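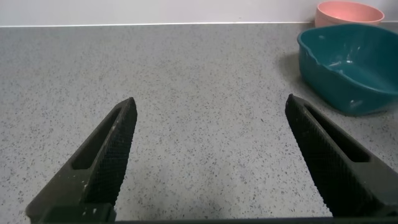
Subject: Re: [wollmont-home] Stone sealer on speckled counters, and the ring that won't come out

Replying to the list so this ends up in the archive. I have had the same kind of counter for a long time and have made most of the mistakes already.

> We moved into one of the Bermont units in April and the kitchen has
> light gray counters with a fine speckle. The previous owners left half a
> can of Parri sealer under the sink and no notes. I don't know if the
> counters are granite, quartz or something else. There is a dull ring
> next to the stove the size of a saucepan, and a darker spot by the
> faucet that comes and goes.
>
> Questions. Do I need to seal these at all? Can I use the old can? And
> is there any way to get rid of the ring without calling someone? I
> tried dish soap and then a paste of baking soda, and neither one did
> anything I could see.
>
> I'm in 803 if that helps, in case the floors were done differently.

The floors were done differently. When the building went up the kitchens were finished in two lots. The lower floors got granite. The upper ones, which includes 803, were supposed to get Numix, a manufactured quartz counter, but the supply ran short and a few kitchens ended up with stone anyway. The color was picked to match, so you can't go by looks, and the sales sheet is no help either. It says "premium surface" for all of them.

The way to find out is to put a spoonful of water on the counter in a spot you don't use much, leave it for 20 minutes, and wipe it off. If the place where the water sat is darker than the rest, you have stone, and it is taking in water. If there is no change you have either quartz or stone with a good seal still on it. To tell those apart, look at the underside of the front overhang with a flashlight. The underside of natural stone was never polished in our building and feels like a sidewalk. The quartz is smoother underneath and the speckle is very even.

From what you say about the faucet I would bet on stone. A dark spot that comes and goes is water getting in and drying out again. Check the base of the faucet before you do anything else. Mine had a slow seep under the collar, and I sealed that spot twice before I thought to look. A new washer took care of it. If there is a leak, fix it and let the counter dry for several days with a fan going. Sealing over damp stone traps the water and you get a cloudy patch that is a lot more work than the dark one.

On whether to seal: stone, yes, when it fails the water test, and no sooner. People on this list have said once a year. I go by the test and it has worked out to longer than that. Quartz, no. The sealer has nowhere to go and dries on top as a sticky haze. If anyone has already done this, the haze comes off with more of the same sealer, put on wet and wiped off right away while it is still liquid. It sounds wrong but it works.

On the old can: I would not. Parri doesn't keep well once it has been opened. Pour a little into a glass jar and see if it is clear. If it has gone yellow or there are strings in it, take it to the county drop-off. Don't put it down the drain. A new small can covers a kitchen our size with plenty left over.

If you do seal, this is what I do:

Clean the counter with plain dish soap and water the night before and leave it bare.

Open the windows. The stuff smells worse than the label suggests, and the range hood in these units only recirculates.

Wipe it on with a folded cotton cloth, working in sections you can reach without stretching. Keep it wet for 4 minutes by the clock, then wipe it off with a dry cloth, and then with another dry cloth. Most of the trouble people have comes from leaving it on too long.

Wait a couple of hours and do it again if the water test still shows a mark.

Stay off it until the next day. Don't put the toaster back early. The rubber feet will leave marks.

Now the ring. There are two kinds and it matters which one you have. If the ring is darker than the counter, it is probably oil that has soaked in. Baking soda paste is the right idea but it has to be left on, thick, with plastic wrap taped down over it, for a full day, and then uncovered and left until it dries to powder. Scrubbing with it does nothing. Expect to do it more than once.

If the ring is lighter or just dull, and you can only see it at an angle, then the polish is gone and no paste will bring it back. You said dull, so I'm afraid it may be this kind. On granite that usually means someone used a harsh cleaner or a scouring pad there, and on quartz it can mean a hot pan was set down. There are polishing powders for granite sold with a felt pad. I tried one on the piece next to my stove and got it most of the way back, enough that I stopped noticing it. I would not try powder on quartz. For quartz you would need to have someone in, or put a cutting board over it.

One last thing for everyone on the upper floors. Please stop using vinegar on these counters. It was recommended in the old move-in packet and I still see it repeated. It won't hurt granite right away but it wears down the sealer, and it eats the grout along the backsplash. Dish soap and a rag is enough for daily cleaning.

If you do the water test, post what you find. I have been trying to keep a list of which kitchens got which counter, and I don't have anything down for 803.

--
wollmont-home mailing list
To leave the list, send a blank message with "unsubscribe" in the subject line.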